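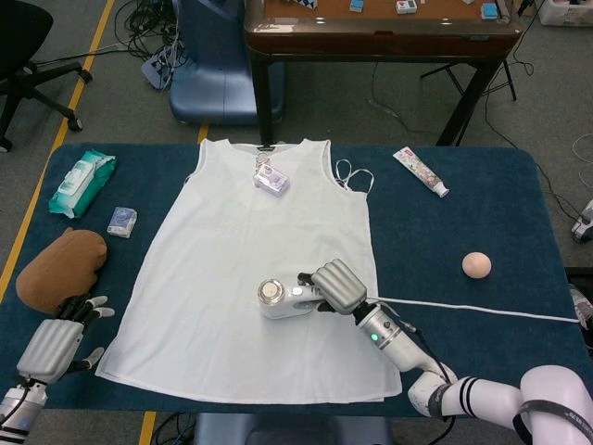 图1 右手持手持式挂烫机作业,左手位于隔热手套旁

家务类双臂作业操作规范修订会 会议纪要

时间:5月,14:00开始
地点:Stirngate实验楼二层会议室
参会单位:Stirngate(主持)、Lornau(硬件)、Valentini(安全评估)
规范编号:Flirklow-2610
分发:参会单位,作业现场张贴第3、4项摘要

一、上次会议遗留事项

1. 急停按钮位置标识已更换,关闭。
2. 手指关节绝缘检查表仍缺一栏“检查人”,由Lornau补齐后重新发布。
3. 地面黄色标线的含义在旧版中有两种写法,本次统一为“作业期间人员止步线”。旧版中“建议站位线”的表述作废。

二、适用范围

本次修订仅涉及织物熨烫类任务中使用手持式挂烫机的部分。平板熨斗、立式挂烫机不在范围内,另行立项。Valentini提出将刀具类任务一并纳入,经讨论不采纳,理由是两类任务的风险评估表结构不同,合并后条款引用会混乱。

三、蒸汽与热源管理

1. 挂烫机通电后,喷头不得朝向另一只机械手、机器人前臂线束及人员一侧。
2. 喷头在织物上方悬停时间上限定为6秒,超时由控制端告警,操作员须将喷头移开后再继续。原稿为10秒,Lornau认为对浅色薄织物偏长。
3. 电源线须从持握手一侧引出桌面,不得横压在待熨衣物上。线缆在桌面上的余量以手臂伸至最远作业点时不绷紧为准。
4. 隔热手套放置于非持握手一侧,供人员接手时使用。机器人是否佩戴手套作业未达成一致,见第六项。
5. 注水、排水一律由人员在断电后完成。断电至触碰喷头的等待时间为20分钟,不得以手背试温代替。
6. 机械手腕部指示灯的颜色定义沿用硬件手册,规范中不再重复列出,避免两处不一致。

四、桌面物品

1. 桌面物品分为“任务物品”和“干扰物品”两类,均须在任务单上登记。未登记物品出现在桌面时,该条记录标注“待复核”,不直接作废。
2. 干扰物品中,易碎品(如鸡蛋)以及软管、湿巾等含液体或膏体的包装,与喷头的作业路径须保持间距。间距数值待Valentini测试后给出,本版暂写“不得位于喷头行程正下方”。
3. 衣物上附着的挂绳、卡片、塑料盒等小件,须在任务单中写明是否要求先行移开。要求移开的,移开动作完成前不得触发蒸汽。
4. 桌布应铺平,边缘下垂部分不得进入机械臂下方的活动空间。

五、现场环境

1. 地面插线板及多余线缆应归拢固定,不得处于人员从止步线至急停按钮的路径上。
2. 座椅在作业期间推离标线以内区域。带轮座椅须锁止,无锁止装置的移至墙边。
3. 抽查由Stirngate执行,每次抽查结果记入现场日志。上季度共抽查49次,其中线缆类问题占比最高,具体分项随附表另发。

六、未决事项

1. 机器人佩戴隔热手套作业:Lornau反对,认为手套会改变指尖接触判断,影响持握稳定;Valentini要求至少提供指节表面温度的实测数据。下次会议前由Lornau提交数据。
2. 挂烫机滑落时的处置:断电优先还是先停臂,两方案各写一稿,附流程图。
3. 第四项第2条的间距数值。
4. 操作员单人值守是否允许。现行规范未作规定,暂按双人执行。

七、行动项

Stirngate:汇总修订稿,统一术语,“持握手”“非持握手”替换旧版中的“主手”“副手”。
Lornau:检查表补栏;温度数据;滑落处置方案甲。
Valentini:间距测试;滑落处置方案乙;复核第三项各条与安全评估表的对应编号。

会议于16:30结束。修订稿发布前,现场仍执行旧版,第三项第1条和第5条除外,自本纪要分发之时起生效。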